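Home | Stories | Growing | Recipes | About

Keeping things alive in Trurnanden

14 shares | 4 comments

The woman who runs the plant stall at Trurnanden talks the way some people garden, a bit everywhere at once, and it took us two pots of tea to get to the subject of watering. She started at Iltolel, she told me, sweeping the potting shed and taking home whatever was too sad to sell. "I had a whole bathroom of orphans," she said. "My mum came to stay and couldn't find the tap!"

These days her customers mostly want something small for a desk or a table – a bit of green among the pens – and they mostly kill it with kindness.
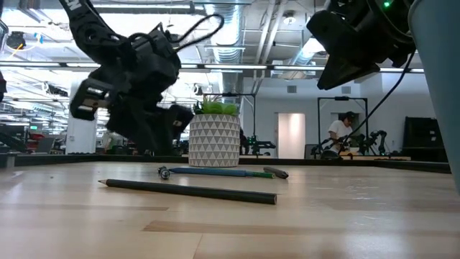
One regular at the stall disagreed, putting down her bags to say that she had never overwatered anything in her life and that it was the heater that finished off her fern, every July without fail.

"Well, she's got a point about the heater," the stallholder said, once we'd all settled down again. "But I still say put your finger in the soil first. If it's damp, walk away and have a biscuit." She sold 1,188 little pots last year, and reckons she has heard every sort of confession about them, including one from a man who had been faithfully feeding his with cold coffee. (It was doing rather well, which annoyed her.)

She won't be drawn on favourite colours of pot, or on talking to plants, though I did catch her murmuring to a fern as I packed up my notebook. 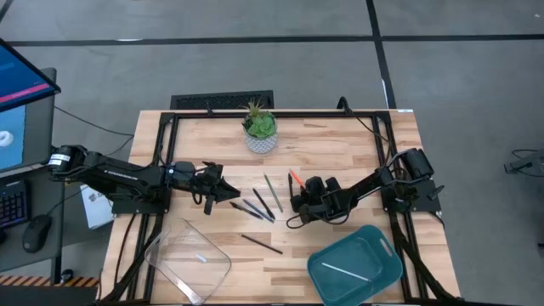
Moving to a bigger pot

"Go up one size and stop there," she said. "People get excited and buy a bucket." She likes to do hers in September, early, with the radio on.

Previous story | Next story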